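Call for Participants: Student Manipulation Project, Spring Intake

The Rekutier Robotics Program invites applications from currently enrolled undergraduate and college diploma students for its Student Manipulation Project. The program will admit 20 participants to the coming intake. Applications close on 3 May 2022.

Participants work in small teams to teach a pair of robot arms to carry out ordinary tabletop tasks, such as picking up, placing and sorting household items. Each team is responsible for setting out its own workspace, recording practice runs, labelling the recordings and reporting its results to the other teams. The project extends over 17 weekly sessions and finishes with a public demonstration in November.

No previous experience with robotics is required. Applicants should be comfortable writing short programs in any language and must be willing to keep a written log. Students in design, health sciences and the skilled trades are encouraged to apply alongside those in engineering and computer science. 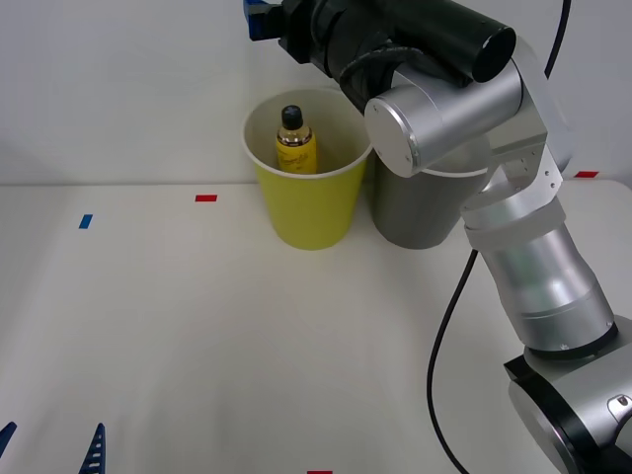
A tabletop set-up with paper cups, a small bottle and coloured tape position marks.

Selected participants will be expected to:

Attend the safety induction before operating any equipment
Attend all weekly sessions, or notify the project office in advance of an absence
Contribute to the team's log and to one written report
Take part in the November demonstration

Teams will be assigned by the project office. Requests to work with a particular person may be noted on the application form but cannot be guaranteed.

There is no tuition charge. A materials fee of $115 is payable on acceptance and covers consumables and the printed course manual. The fee will be waived for students who receive a needs-based bursary from their home institution; proof of the award must accompany the application.

Sessions are held in the Mireck Building, Laboratory 20, which is wheelchair accessible. Applicants who require other accommodations are asked to state this on the form so that arrangements can be made before the first session.

A complete application consists of the form, an unofficial transcript and a statement of no more than one page explaining the applicant's interest in the project. Incomplete applications will not be reviewed. Applicants may be contacted for a short interview by telephone.

Questions about eligibility and fees should be directed to Oana Ciobanu, Program Coordinator. Questions about the technical content of the project should be directed to Aoi Nagano, Laboratory Instructor. Both may be reached through the project office during regular business hours.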